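Threads > Evau > Snacks and other office business

We have a new snack table at work and I have thoughts. Several posts' worth. Mute accordingly.

1/ Background, for those who have never had the pleasure of the Valberg office: we used to have a drawer. The drawer held crisps, one fork, and a takeaway menu for a place that shut in March. It was a good drawer.

2/ Then someone upstairs read an article. The drawer was declared "a barrier to sharing" and we got a table. A big one, with a woven diamond-patterned top in tan that gets a bit of a glint on when the lights are up. I keep thinking I've spilt something.

3/ We also got bins. Clear plastic ones, so you can see what's in them, so you can see when it's gone. I preferred not knowing.

4/ The theory is that crisps live in the bins. The practice is that crisps live wherever the person was standing when they lost interest.

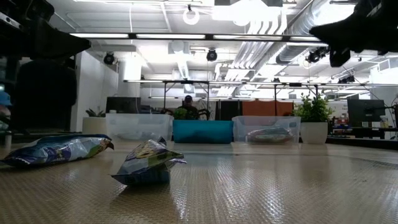 5/ I've worked here five years and I could tell you who folds a bag, who scrunches a bag and who squashes it flat and files it like a tax return. I will not be naming names. You know what you did, accounts.

6/ The scrunchers are the worst. You see a nice big lumpy bag, you think there's a good handful left in that, and you reach over with your heart full of hope. Air. A whole bag of air and one crumb with salt on it.

7/ A word about the plants. I'm for them. There's a leafy one in a white pot that is doing better than anyone in my team, and a spiky one I respect from a distance. What I object to is the memo calling them "a natural boundary for the snacking zone".

8/ Yes, there was a memo. Sep 8, 2021, two pages, with a heading in bold. I have had employment contracts shorter than the Valberg guidance on crisps.

9/ Highlights. Bags are to be "returned to a bin in a considerate shape". Empties are to go in the actual rubbish, which is by the lift, which is 4 desks further than anybody has ever walked for a crisp packet.

10/ Someone has asked what the teal block between the bins is for. I have asked as well. I've heard three answers: it's a spacer, it's a cushion, it's left over from the Oprea refit. I gave it a poke. It remains a block, and it's the tidiest thing on the table.

11/ For balance, the table does have its good points. You meet people. I had a long chat there with someone from the Pimach account I'd only ever emailed, and we agreed on everything except salt and vinegar. We will not be speaking again.

12/ Also you can wipe it down in one go, crumbs and all, if you don't mind them getting into the weave and staying there until you retire. Take a dry brush to it first. I learnt this with a wet cloth and regret.

13/ My own proposal, which I've sent upstairs, is one bin for full bags and one bin for opened bags with a peg on. Pegs supplied. I've got a bag of pegs at home doing nothing.

14/ Reply received: they'd like to "pilot the pegs". So that's my career sorted.

15/ Still miss the drawer - and the fork, if anyone has it.

Contact | © 2021 Evau | Back to top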